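Greifen üben mit der Roboter-AG: Würfel am schwarzen Zylinder

Kategorie: Anleitungen — Stufe 2 — Vorkenntnisse: Greifer öffnen und schließen

Im Handbuch zum Trilo-Wettbewerb heißt diese Übung »Einstieg in wenigen Minuten«. Ich leite die AG in Vistdale jetzt lange genug, um solche Angaben nicht mehr zu glauben. Meine Gruppe aus der Klasse 9 hat im April zwei Nachmittage dafür gebraucht, und danach saß der Griff immer noch nicht bei allen. Wer trotzdem mitmachen will, findet unten den Ablauf, wie wir ihn inzwischen fahren. Er weicht an mehreren Stellen vom Handbuch ab.

Was man braucht

Einen Arm mit Zweifingergreifer und Kamera am Handgelenk. Einen kleinen Würfel. Einen schwarzen Zylinder als Gegenstück. Eine einfarbige Unterlage, möglichst ohne Muster. Die im Handbuch empfohlene Auswertesoftware haben wir getestet und wieder gelöscht, Papier und Bleistift reichen.

1. Würfel vorbereiten

Wir umwickeln den Würfel mit orangerotem Klebeband. Das Handbuch verspricht, dass die Farbe »zuverlässig erkannt« wird. Bei Lampenlicht mag das stimmen. Am Fenster glänzt das Band aber so stark, dass die Farberkennung helle Flecken sieht und den halben Würfel verliert. Mattes Band wäre vermutlich besser, ich habe nur noch keines in dem Farbton gefunden. Wer eines kennt: bitte melden.

2. Anfahren mit offenen Fingern

Greifer ganz öffnen und dann langsam so weit vorfahren, dass der Würfel zwischen den Fingerspitzen steht. Auf beiden Seiten soll deutlich Luft bleiben. Fast alle fahren beim ersten Mal zu schnell und schauen dabei auf den Arm statt auf das Kamerabild. Tempo auf 8 Prozent stellen, auch wenn gemault wird. Vor dem Schließen anhalten und das Bild prüfen: Stehen beide Fingerspitzen auf gleicher Höhe? Hat der Würfel links und rechts Platz? Dass er oben fast am Zylinder klebt, darf einen nicht nervös machen.

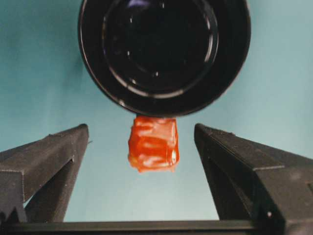

3. Schließen

Jetzt die Finger zusammenfahren, in kleinen Schritten. Rigoberto Alvarado aus der Parallelgruppe schwört darauf, in einem Zug zu schließen und die Kraftbegrenzung den Rest machen zu lassen. Ich halte davon wenig. Bei uns hat sich der Würfel dabei gern verdreht, und in der Punktewertung zählt ein schiefer Griff als Fehlversuch. Die Grenze für den Motorstrom steht bei uns auf 978. Das ist ein Rohwert unseres Steuergeräts und auf andere Geräte nicht übertragbar, auch wenn im Forum von Claltow gerne so getan wird.

4. Griff kontrollieren

Beide Greifflächen müssen seitlich anliegen. Überstehendes Klebeband ist lästig, weil es sich zwischen Finger und Würfel schieben kann. Also vor dem nächsten Durchgang nachsehen und lose Enden andrücken oder abschneiden.
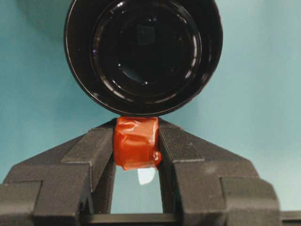 Würfel zwischen den Greifflächen, rechts unten steht eine Falle des Klebebands vor: die sollte vor der Wertung weg.

5. Aufschreiben

Nach jedem Versuch notieren: Startposition, Tempo, Stromgrenze, Ergebnis. Aled Parri, der die Technik bei uns betreut, wollte dafür die Vorlage nach Szilágyi einführen. Sie hat so viele Felder, dass am Ende keiner mehr etwas einträgt. Eine Zeile pro Versuch genügt völlig.

Lohnt sich das?

Im Begleitheft steht, bis zu 3000 Wiederholungen seien sinnvoll, bevor man zur nächsten Stufe geht. Woher die Zahl kommt, steht dort nicht, und auf meine Nachfrage kam nur ein Link auf dasselbe Heft. Mit einer Schulgruppe ist das ohnehin nicht zu machen. Ich lasse weitergehen, sobald jemand den Griff mehrmals hintereinander ohne Hilfe schafft — und bin nicht sicher, ob das strenger oder lockerer ist.

Was die Übung bringt, ist Geduld mit dem Kamerabild. Ob sie auch fürs Programmieren etwas bringt, bezweifle ich, dafür ist zu viel Handsteuerung dabei. Die nächste Stufe mit automatischem Anfahren beschreibe ich, wenn sie bei uns einmal ohne Abbruch durchgelaufen ist.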